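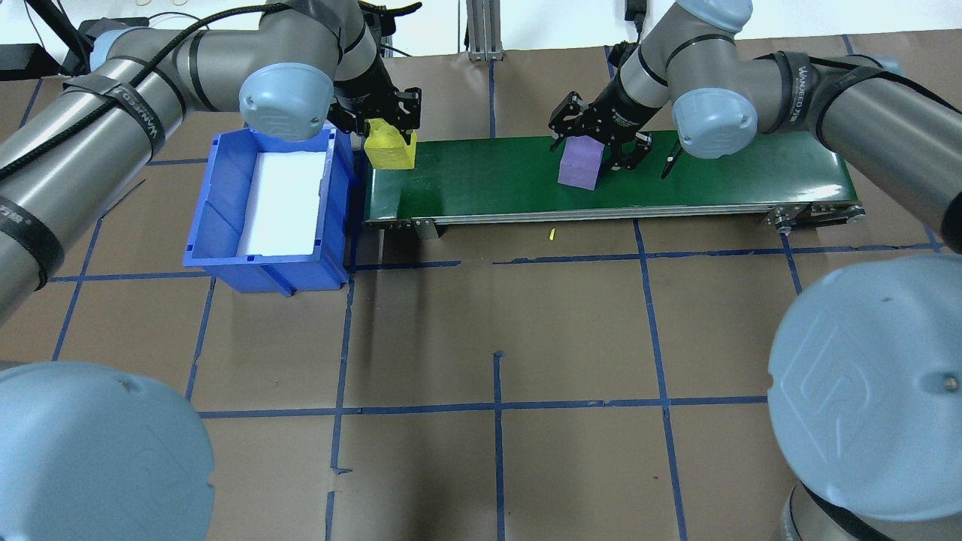 Sorting robot keeps sorting after foam runs out

2026-03-11

SKALAMLOW — A two-armed sorting cell at the Stindier test hall spent most of a night shift picking up nothing, carrying it with care and setting it down in the right place, according to a fault report released by the company this week.

The cell is meant to take foam blocks off a short green conveyor and drop them in a bin. By the morning its log showed 1083 completed picks. The bin held far fewer blocks than that, and the blocks it did hold had all gone in before the dinner break.

What happened in between takes up most of the report, which runs to 4 pages and uses the word "unexpected" a good deal.

The trouble started with a grip check. When a gripper closes, it is supposed to stop early if there is a block between the fingers and close all the way if there isn't. The software reads the gap and decides whether the arm is holding something. A settings update sent out that afternoon changed the units for the gap from millimeters to thousandths of a millimeter, so a number that used to mean "one" now arrived as 1000. The check still wanted anything bigger than a small handful. A gripper that stopped a single millimeter short of shut therefore looked, to the software, like a gripper holding a block the size of a garden shed.

The left arm accepted this. So did the right arm, which was running the same file.

A second check should have caught it. The belt has a presence sensor that tells the arms whether anything is there to pick. It had been switched to bypass during an earlier round of tuning and was still in bypass when the night run began. The report gives this one line.

With both checks saying yes, the arms worked through the shift at full speed. The belt advanced, the fingers closed on air, the arm swung over to the bin and the fingers opened. The counter went up by one. The dashboard stayed green all night, and an automatic message went out to the project mailing list congratulating the team on passing 1000 picks without a fault.

The fault was noticed a little after that, when the right arm put its gripper down on the belt hard enough to trip the force limit. Both arms stopped as they should. A block had tipped over and come back along the belt in a spot where the software, by then quite sure of itself, believed there was only belt. The block came off worse. The gripper finger was bent and has been replaced, and the belt has a dent in one rail that the report calls cosmetic.

Nobody was inside the taped area at the time, and there were no injuries. The safety stop is wired separately from the software that had lost track of the foam, and the report is firm that it was working the whole time. It also concedes that the arms would have gone on moving at full speed near a person for as long as they went on believing they had work to do, and that a technician walking up to a cell with an empty belt might fairly have assumed it was idle.

That last point has drawn the most attention from Lyimo, the firm that reviews safety for the hall. Its response asks for a lamp that lights whenever the arms are powered, whatever the belt is doing, and for the speed to drop if the cell goes more than a few cycles without its bin getting heavier. The bin now sits on a scale. The scale was bought from a kitchen supply store as a stopgap and the report says a proper one is on order.

Stindier has rolled back the settings file, taken the sensor out of bypass and added a step to the start-of-shift checklist in which a person looks at the bin. The checklist has been reprinted. The grip check now also has an upper limit, so the arms will stop and ask for help if they find themselves holding anything wider than the gripper can open.

The cell is back on daytime runs only. Night runs were planned to start again this month and have been moved to September.

Tarano, which supplies the control software, said in a short statement that the update had done what its release notes said it would. The release notes do mention the change of units. It is on the last page, under "Other improvements."

The pick record from the night has been struck from the project's totals. For a short time it stood as the best shift the cell had ever had, and the chart in the break room hadn't been taken down as of press time.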